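The Soup Line at Brelum

My aunt left me her soup counter, which sounds nicer than it was. It had 4 stools, one burner that lit and one that thought about it, and a sign out front that said KOBZAR in green paint because the last owner never took his name down and she never did either. So in July, the worst possible month for soup, I moved to Brelum and started chopping onions. 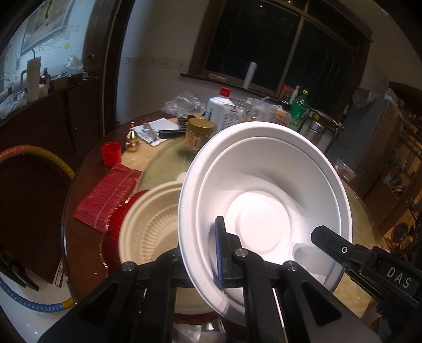
A white molded paper bowl, with a beige one to the left.

The first week I sold 3 bowls. Two of them were to the same woman, who wore a raincoat in all that sun and ate standing up.

"You're not doing the beet one," she said.

I told her my aunt hadn't left any recipes. She had left me a drawer of rubber bands, 900 dollars in a coffee can, and a radio that only got the ferry reports.

"She didn't write it down," said the woman. "She listened to it."

Okay, I thought. Small towns! But that night I couldn't sleep (the room over the shop holds heat like a brick), so I went down at five in the morning and put the radio on. Wind from the west. The Cladis boat running late. Fog past the point. I had beets in the sink and nothing better to do, so I started peeling, and every time the man on the radio said west I put in a little more vinegar. I don't know why. It felt like he was telling me to.

It came out awful. I mean really awful, like licking a gate.

I tried again the next morning, and the one after that. When the fog was heavy I let the pot go slow. When the boat was on time I threw the dill in early. I was talking back to the radio by then, little things like "are you sure?" and "that much salt?" – and I'd be lying if I said it never seemed to wait for me.

The raincoat woman came back on a gray afternoon when the ferry was stuck over in Kovelik and the whole street smelled of low tide. I gave her the beet soup and pretended to wipe the counter. She ate half of it without a word. Then she sat down on the stool by the window, where I had never seen her sit.

"More pepper when it's stuck in Kovelik," she said. "Your aunt always forgot that too."

I asked how she knew, and she pointed her spoon at the radio, which was off. I'd unplugged it that morning to mop behind it.

"Fog lifting by six," said the radio. "Boat leaving now."

She buttoned up her raincoat, put her money under the saucer, and went down to the dock to meet somebody. I plugged the radio back in, just to be polite, and got out the pepper.

More short fiction
The Lamp on the Second Landing
What the Ferryman Owed
Borrowed Shoes
A Winter of Pears

Contact | Copyright, all stories belong to their author | Back to top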